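Week 4 handout: driving the follower arms yourself

Right, so last week was all slides and I talked far too long, and this week you get your hands on the kit. Please read this before you come down, even if you only skim it on the bus. I've written it the way I'd say it, so forgive the rambling.

First, a quick reminder of the two ways we're going to show a robot a task. One is by hand, where you take hold of the arm itself, motors slack, and walk it through the movement. The other is by remote control, where you move one arm (the leader) and a second arm (the follower) copies your joint angles. We did the first kind in October with the little Rosales arm and the stacking cups, and most of you found it easy enough until you noticed your own sleeves all over the recording. A learner that has only ever seen the task with a big human arm in shot gets terribly confused when the human goes away!

Remote control gets round that. You sit back, you hold the leaders, and what the cameras see during the lesson is what they'll see later when the policy is running on its own. The price is that you lose your sense of touch. Our leaders don't push back at you, so you're judging grip by eye, and it takes a good while before that stops feeling like threading a needle in oven gloves.

Why cloth and pillows?

I get asked this every year. A wooden block has a position and a direction it's facing, and once you know those you know pretty much everything. A pillow cover has as many shapes as you care to give it. It folds over itself, it hides its own opening, and it looks different each time you put it down. You can't write out a neat list of steps for that (I tried, years ago, in the old Zullent code, and it was a sorry thing). But you can show it, over and over, starting from a different mess each time, and that's where demonstrations really earn their keep.

It's also a proper two-handed job. One gripper generally has to hold something while the other does the moving, and the timing between the two is a large part of what we want the learner to pick up. Watch your own hands next time you make a bed. You'll find you swap the holding hand without thinking, and that swap is the bit people rush when they're on the leaders.
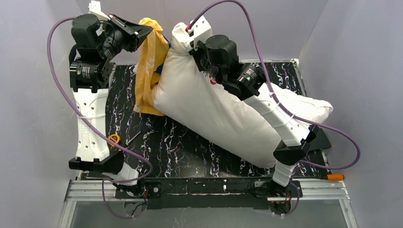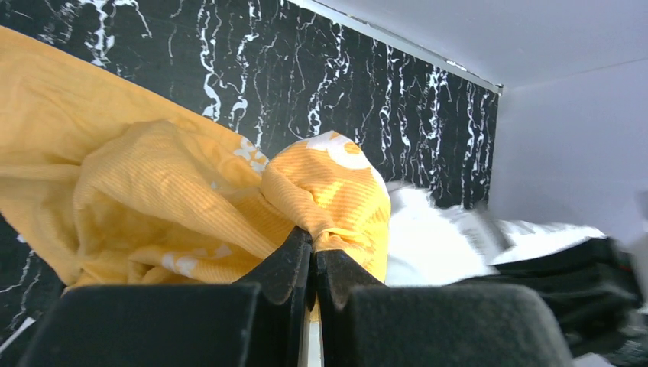 A word about cameras, then. On our setup we record a fixed view of the table and a view from the wrist, and the two are good at quite different things. The fixed view tells you where everything is. The wrist view tells you what the fingertips are doing, and with soft stuff that's often the only place you can tell whether you've got one layer or two. When you replay an episode in Timero, put the two streams side by side and step through slowly at each grasp. If you can't work out from the footage why you moved when you did, the learner won't manage it either.

Now some habits, picked up the hard way:

Go slower than feels natural, but don't stop dead. Long pauses teach the robot to pause, and it will sit there in the middle of the task looking thoughtful.

Decide on a plan with your partner and stick to it for the whole session. If you grab the cover by the hem and your partner always goes for a corner, the learner may split the difference and grab thin air.

Keep your recoveries. If you drop the cloth and pick it up again, lovely, carry on, that's useful data. If you drop it and spend ages poking at it, mark the episode as bad and start again.

Check your cables before you raise an arm high. I will nag you about this.

How much data are we after? The set we built last year in the Bovanier room ended up at 3112 episodes, and after we'd thrown out the muddled ones we were left with 2822. The first policy trained on almost 2000 of them was decent at grasping and hopeless at letting go, and when we went back through the recordings the reason was plain enough. We'd all been pressing stop the moment the task looked finished, so there was hardly any footage of the grippers opening and moving clear. Please keep recording until both arms are back at rest!

For the session itself you'll work in pairs, one driving and one watching the streams and keeping notes. Swap after each batch. Fresh eyes matter, and so do your shoulders, which will ache more than you expect.

Before next week, write me a page on one episode you'd keep and one you'd throw out, with the frame numbers where you made up your mind. I don't want a polished essay. I want to know what you were looking at when you decided, and whether your partner agreed. Bring the page on paper, as we'll be passing them round and scribbling on them.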